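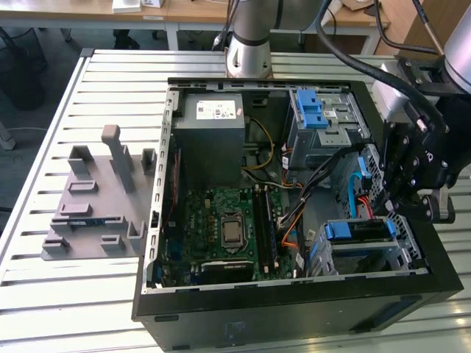 Ritva Ikonen wrote to us in May to say that she had read the last report twice and still could not tell whether people were coming back after their first visit, and would we please put that nearer the top this time. She is quite right, and so it goes first.

They are coming back. Of the 40 households who signed up for the Cletton lending shelves over the winter, 36 have borrowed something a second time, and several have become such regulars that we keep their usual things to one side when we know a weekend job is coming. The pressure washer and the long ladder go out most. The carpet cleaner is close behind, and would probably be ahead if we had a second one. We have also been surprised by the sewing machines, which we very nearly left off the original list and which now have a waiting sheet of their own pinned up by the door.

Your grant for this period was meant to cover three things: the rent on the Coltgate unit, a part-time coordinator, and new stock. I will take them in order, more or less.

The Coltgate rent has been steady and the landlord has been easy to deal with. We did lose most of a week in the cold spell when the heating failed, and opening hours were cut to Saturday only until it was put right. We made up the lost evenings afterward. The shelving along the back wall is finished now and it has made a great difference, mainly because we can find things!

Thoa Kiều started as coordinator a little later than planned, and I will admit I was nervous about the gap, but she has settled in wonderfully. She moved the paper loan cards into one spreadsheet, which took her most of the first month, and she has begun calling people a day before their loans are due. Late returns used to be our biggest headache. They still happen, but the conversations are friendlier, and we have not had to charge a late fee since she began the calls.

On stock, we spent 1,000 dollars less than we budgeted. Part of that is good luck with donations, among them a nearly new tile cutter and a whole box of clamps. Part of it is that we held off on buying a second carpet cleaner until we knew whether Valtthorpe would go ahead, as it seemed silly to buy one and then need two. We would like to carry the unspent money into the next period, if you are willing, and I can send a short budget note to go with that request.

Valtthorpe itself is moving slowly. We have looked at 5 possible rooms there and liked two of them. The one beside the library has good parking and a wide door, but the stairs down to the storage area are steep, and I would not want anyone carrying a floor sander up them. The other is on one level and costs more. We hope to have a decision for you by the next report.

Ritva also asked whether we had learned anything from the lending shelves in Riihimäki, which she kindly put us in touch with. We had a long and very cheerful call with them - it ran well past the hour we had booked - and came away with their checklist for inspecting items on return. Thoa has adapted it for our own stock and it has been in use at the front desk for several weeks. The other idea we liked was a short "how to use it" card tied to each of the bigger items. We have written cards for the ladders and the washer so far, and the sanders are next.

There is one thing we have not managed. The evening classes we promised, on basic home repairs, have been put back to the fall. Our instructor had to withdraw and we have not yet found someone else whose evenings match ours. The money set aside for the classes has not been touched.

Loan figures by month and a copy of the stock list are attached. Please do come by on a Saturday morning if you are ever nearby. It is our busiest time and you would see the place at its best, or at least at its loudest.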